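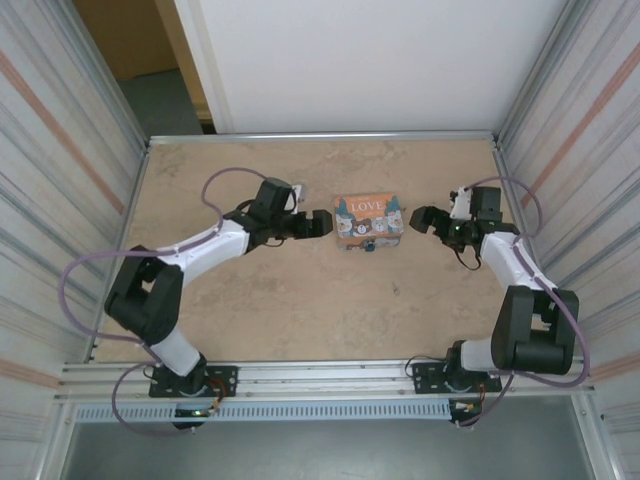
The pins were never the trouble at Vinddale, one respondent wrote on the returned form; the pitch went because the heating came on, and it would have gone with new pins as well. A second respondent held the opposite view and asked that the Vinddale uprights be left out of the comparison until their pin blocks had been checked. Both remarks bear on how drift is to be assigned in what follows, and we take them up before turning to the readings.

Figure 1. Two arms on a common rail, with a small box between them.

4.2 Separating pin slip from soundboard movement

Pitch loss in an upright piano between service visits has two main sources. The first is slip of the tuning pin in the block, which acts on one string at a time. The second is movement of the soundboard as it takes up or gives off moisture, which changes the load on many strings together and is strongest in the middle of the compass. A single reading of one note cannot tell the two apart. A set of readings across the three strings of a unison often can, provided the strings were set together and left alone afterward.

We used 21 instruments at two sites, Vinddale and Stostov. All had been raised to pitch and given a second full tuning before the first reading. On each instrument 8 notes were selected, all of them trichords, and the outer strings were muted in turn so that every string could be measured alone. Readings were repeated at the same time of day at each visit. The Stostov rooms were heated evenly through the period. The Vinddale rooms were heated on weekdays only, and the Thursday reading was kept as the standard one because by then the rooms had settled.

Where all three strings of a unison moved by the same amount and in the same direction, the change was assigned to the soundboard. Where one string fell and its neighbors did not, the change was assigned to that string's pin. Mixed cases were split: the smallest movement in the unison was treated as common to all three strings, and the remainder was treated as local. This rule understates slip when all three pins are loose, a case we return to below.

Torque was measured on the same pins with a Doreck dial wrench, turning each pin slowly in the flat direction until it just began to move. The string was then brought back to pitch. Torque was taken only at the final visit — any earlier and the act of measuring would have disturbed the drift being measured. Pins that jumped instead of turning smoothly were marked and their values kept apart.

The common component accounts for most of the change at Vinddale. It rises in the tenor and falls off toward the top treble, as expected for a board losing moisture, and it reverses in May, when the heating is turned off. At Stostov the common component is small, and the local component makes up the larger share. Low torque and local drift go together at both sites, but the relation is loose. Several pins with low readings held their strings within 2 cents for the whole period.

This gives partial support to the first respondent. It does not settle the second objection, as a block that is uniformly worn would appear in our scheme as board movement. Two of the Vinddale uprights have low torque across the whole tenor section, and for these the assignment should be read with caution. Removing them lowers the common component slightly and leaves its seasonal pattern in place.

The Szulc correction for string stiffness was applied to all readings. It had little effect on the differences between strings of one unison — their lengths and gauges are nearly equal — and the uncorrected values lead to the same grouping. Readings with a beat from a poorly muted neighbor were dropped and repeated at the same visit.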